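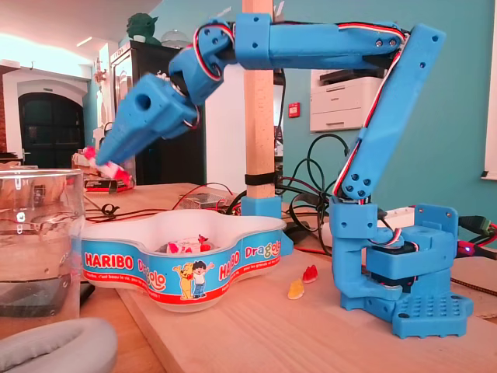 A red-and-white wrapped candy and the big candy bowl.

How to Wrap Homemade Caramels So They Stay Wrapped

I love making caramels, but I think I love wrapping them even more! There's something so satisfying about a pile of little twisted packages, and once your hands learn the move you can do it while you watch a movie. My friend Sieglinde Hinrichs taught me her way one January and I've used it ever since.

What you need

A batch of firm caramels, cooled overnight in the pan
Wax paper or twisting cellophane
A long knife and a little neutral oil
A ruler
A baking sheet lined with parchment

A word on the caramel itself. If it was cooked to 245°F it will cut cleanly and hold its shape at room temperature. Pull it off the heat much sooner and you'll have a lovely sauce-like thing that slumps out of the paper (still delicious, put it on ice cream).

Cut the papers first

Do this before you touch the candy. I cut wax paper into 4 inch squares, which suits a caramel about the size of a large dice. For longer pieces, leave enough paper past each end to get a good grip. Stack a few sheets and cut them together — a paper trimmer is wonderful here if you have one.

Cellophane is prettier, and you can get it in stripes and all kinds of colors, but test a sheet before you cut the whole roll. The twisting kind holds its crease when you let go. Gift basket cellophane springs right back open and will drive you up the wall.

Cut the caramel

Lift the slab out by its parchment and set it on a board. Oil the knife lightly, press straight down, and wipe the blade every few cuts. Don't saw! If it sticks badly, chill the slab for 14 minutes and try again. Space the pieces out on the baking sheet as you go, or they'll find each other and become one enormous caramel.

Wrap and twist

Set a piece in the middle of a square. Fold the near edge over the top, then roll the candy away from you until the paper is snug. Pinch both ends close to the candy and twist them in opposite directions, two full turns. Twisting both ends the same way just spins the caramel around inside.

Knut Lammers, who wraps for our school fair, does one end at a time and gets a tighter finish than I do. Try both.

Storing them

Keep them in a tin with a tight lid, away from the stove. Mine are good for two weeks, and they freeze well too — thaw them in the closed tin so moisture doesn't collect on the papers. Put out a small amount at a time if your kitchen is humid.

Next batch I'm trying the same wrap on sea salt toffee, with the pieces cut a bit thinner.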